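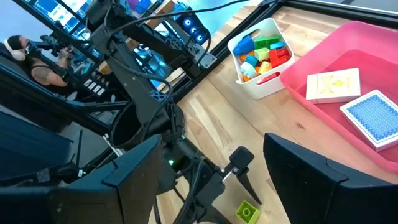

Tollinex Supplier Directory

Tollinex is a searchable directory of marketing, IT and office services firms, built for purchasing staff at small and mid-sized businesses. It is published by Inwood and updated each November.

The current edition lists more than 2000 firms. Each entry gives the services offered, usual contract size, staff numbers and the name of a contact for quotes. Client reviews are collected by phone and shown with the date of the project they refer to.

Plans

Single user: $400 a year. Includes search, saved lists and 2 exports a month.

Team: $1000 a year. Unlimited exports, shared notes and a licence for one office.

Traddale customers can load Tollinex lists straight into their quote requests. Ask your account manager to turn this on.

Listings are free for suppliers. Paid placement is not offered in any category.

Product contact: A. Oyewole, Inwood

Request a trial | Download the category list | Update your listing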